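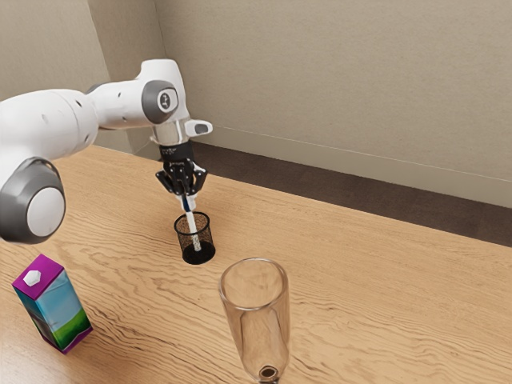
Última atualização: dezembro, 18h40

Novidades da loja: tecidos e kits de patchwork

Chegaram os tecidos de algodão da linha Osby, em cinco tons lisos: cru, mostarda, verde-musgo, azul-petróleo e tijolo. São vendidos ao metro ou em cortes já prontos para quem faz blocos pequenos. O cru costuma esgotar primeiro – quem precisar dele para fundos deve reservar por e-mail.

O kit Zarkent voltou ao catálogo. Traz o molde em tamanho real, os tecidos do topo e a tira para o viés. A manta e o tecido do verso são comprados à parte. Greer Nisbet reviu as instruções e corrigiu a medida das tiras da barra, que estava errada na primeira edição. Quem comprou essa edição pode pedir a folha nova sem custo.

Temos ainda 300 retalhos avulsos da coleção Nosent, de fim de peça, com pequenas diferenças de tonalidade entre lotes. Não fazemos trocas nestes artigos.
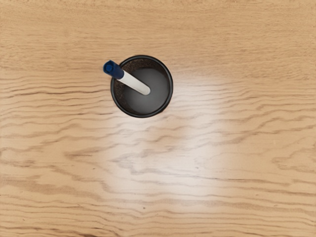

Oficina de acolchoado à mão

Guadalupe Cortés dá a oficina de janeiro, das 10h às 13h, para quem já sabe montar um topo simples. Cada participante leva tesoura, dedal e um bloco montado. Linha e agulhas estão incluídas na inscrição. As vagas são atribuídas por ordem de pagamento e a lista de espera fica com Svitlana Lytvynenko, ao balcão ou por telefone.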